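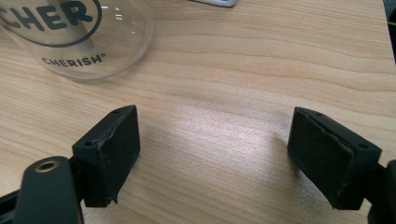 Letters, and why I've gone back to writing them

14/11/2024

My aunt wrote to me every fortnight from the time I left home until I was well past thirty, and I'm ashamed to say I answered perhaps one in four. She never mentioned it. She just kept on about the lemon tree, the neighbours, the colour she'd finally chosen for the hallway, and whether the new bloke at the chemist was any good.

I found the whole lot in a shoebox last winter while I was meant to be looking for a tax form (still haven't found it). I read until the tea went cold, and then I made another pot and read some more, and by the end of it I'd decided I was going to be a person who writes letters again.

It's been a slow start! My handwriting has gone to the dogs, for one thing. I bought a Flanard pad, 176 sheets, which seemed madly optimistic at the time, and the first dozen went straight in the recycling. My hand ached after half a page. But it does come back to you, a bit like riding a bike, only with more crossing out.

The first proper one went to Liesbeth Mertens, who I shared a house with years ago and who has since moved 3,025 kilometres away. I told her about the garden and the dreadful state of my knees. I didn't expect a reply, but five weeks later there was one in the letterbox, four pages, both sides, with a pressed flower tucked in and a long grumble about her council. I laughed out loud standing in the driveway.

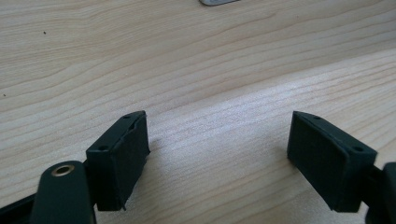 The table, with all that lovely grain in it.

I do my writing in the mornings now, before the phone gets going. One page is plenty. I've stopped saving up big news, as the small stuff is what I loved in my aunt's letters anyway, and big news gets around without my help.

December is coming, so I'm making a list for Christmas. If you'd like to be on it, send me your postal address and tell me whether you can read terrible cursive.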